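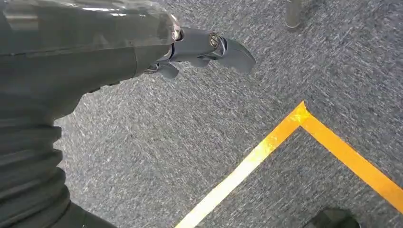
Floor Tape Is Not a Safety Boundary

May 15, 2022

Most written procedures for small robot cells start with the arm. They list payload, reach, joint limits and stop category, and they leave the floor for the last page. I think the order should be reversed. A colored line on the floor is the first thing a visitor meets, and in many labs it is the least defined part of the installation.

Tape currently does at least two jobs. It can mark a position, so that a fixture or a base goes back to the same place after cleaning. It can also mark a limit that people should not cross while the drives are enabled. These uses have different tolerances and different consequences when the tape is wrong, yet they are often made from the same roll. An operator who steps over position marks all day will step over a limit mark as well.

The internal rule at Wovemley, where I wrote procedures for the Flastus cell, was one color per meaning, with the meaning printed on a card at the entrance. It was cheap and it worked passably. The weak point was maintenance. Tape on carpet lifts at the corners, and overlapped ends fray first. Our inspection interval was 30 days, and the check took one person 2 minutes with a tape measure. Any corner that had moved by more than the stated tolerance was pulled up and laid again from the datum, never pressed back down.

Hand coverings need the same treatment. Plastic film over a hand housing is common and gets almost no attention in written practice. It protects the finish. Loose film can also migrate toward a joint gap, hide a fastener that ought to be inspected, or change the reflections a nearby camera sees. A procedure should say where film may end, how far it must stay from the first moving joint, and who removes it before a grip test. "Keep tidy" is not a requirement that anyone can audit.

The usual objection is paperwork. The Drakix template that many small labs copy already runs to 150 line items, and adding floor and film checks makes it longer. I would delete before adding. A good share of those items restate the manufacturer's manual. A reference to the manual and its revision would cover them.

A second objection is that a scanner or light curtain makes tape irrelevant. A scanner stops the machine. It does not tell a person where to stand, and after a few nuisance stops somebody will ask for the field to be reduced. The Sikder trial logged up to 2,000 cycles before its field was redrawn in July, and the floor marks were not updated to match. For the remainder of the trial the drawing and the floor disagreed.

The protective field and the floor marks should share one drawing number, and a change to either should void the sign-off for both.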